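Ticket 181: Replayed grasps land off target after hand-guided demos, bin cell
Product: Buvar teach-and-replay, Zotstead site 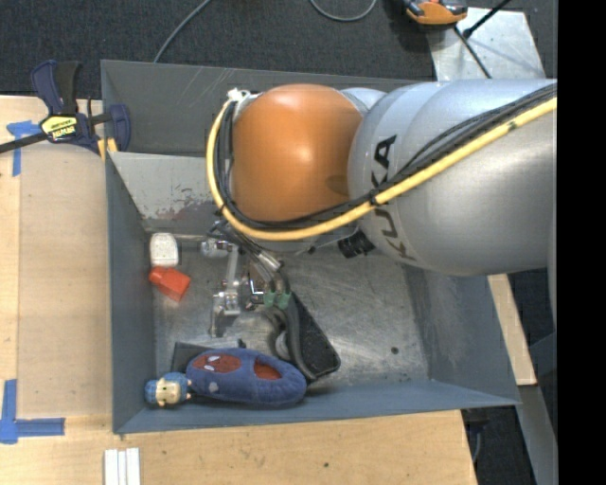

Arm over the mixed-object bin, bar clamp on the left corner.

Status: Resolved, monitoring
Priority: Medium
Component: demo recording / tool load
Opened by: Diane Fraser

Summary
Picks taught by hand guiding do not replay where they were taught. The gripper comes down short of the taught point, always toward the same side of the bin. Picks taught with the remote pendant on the same objects replay correctly. Same arm, same gripper, same bin, same object set.

Expected
Replay of a hand-guided demo reaches the taught grasp pose within 2 mm.

Observed
Offset of 6 to 9 mm at the grasp pose. Soft items (the blue slipper) still get picked most of the time. Hard items do not tolerate it. The red-orange block was missed on every replay in the first batch.

Steps to reproduce
1. Home the arm, zero the external torque estimate.
2. Enable hand guiding, bring the gripper to the object, close, lift, release the enable switch.
3. Save the demo, put the object back on its mark.
4. Replay at 20 percent speed.
5. Compare recorded and replayed tool position at the close event.

Log

08:40 – Fraser
Baseline batch done. 80 hand-guided demos recorded, all replayed once. Offset present in all of them. Direction is consistent, size depends on how far the arm is stretched out. Attached the pose export.

09:15 – Support
Thanks. Please confirm the bin has not moved between teaching and replay. Also confirm the camera calibration date. A bin shift would give a fixed offset, which does not match what you describe, but it should be ruled out first.

09:50 – Fraser
Bin is clamped to the table and the tape at the corners still lines up. Touched off two corners before and after a batch, no change that I can measure. Calibration is from December. Replay in this test does not use the camera, it runs the stored joint path, so I do not think calibration matters here.

10:20 – Support
Agreed, leave calibration alone. Two more questions. What tool mass is set in the load data? Does the offset go away if you teach by remote control at the same pose?

10:45 – Fraser
Load data says 3.1 kg. I did not enter that value. It may be left over from the old Wong gripper, which was lighter.
Remote teaching: 20 demos, replay error under 1 mm on all of them.

11:10 – Support
That narrows it down. With the wrong load the compliance controller sees the missing weight as an outside force and lets the arm sag a little in hand guiding. The operator corrects for this by hand without noticing. The recorder in your version stores the commanded joint position, not the measured one. In remote mode the two are nearly equal. In hand guiding with bad load data they are not.

Please do the following in order:
a. Run load identification with the gripper empty.
b. Include the hose and cable bundle as it is normally routed. Do not untie it for the test.
c. Set record_source to measured in the demo profile.
d. Repeat five demos before doing a full batch.

12:30 – Fraser
Load identification gives 4.6 kg, center of mass further out along the tool axis than the stored value. Wrote it to the controller.
record_source was set to commanded. Changed it, restarted the recorder.
Five demos: error 1.2 to 1.8 mm. Block picked five out of five.

13:05 – Support
Good. What is left is likely drag from the hose when the wrist turns. Check whether the error grows with wrist rotation.

14:40 – Fraser
It does. Worst case is with the wrist turned 178 degrees from home. I can feel the hose pull in hand guiding at that end. Limited wrist travel in the demo profile to 120 degrees either way. None of the taught picks need more than that.

16:10 – Fraser
Full batch repeated with the new load data, measured recording and the wrist limit. All demos inside 2 mm. One failed pick on the slipper, fingers closed on the edge of the opening and it slid out. Grasp choice, so I deleted the demo and taught it again with a wider approach.

Root cause
Stale load data combined with recording commanded positions in hand-guiding mode.

Follow-up
– The original 80 demos were marked do not train. The export to Skutine was stopped before upload.
– Request: warn on entering hand guiding if the torque estimate at rest is above the threshold. Filed separately.
– Request: make measured the default for record_source. Accepted for the next release.
– Load identification added to the gripper change checklist at Zotstead.

Ticket stays open in monitoring until the next gripper change.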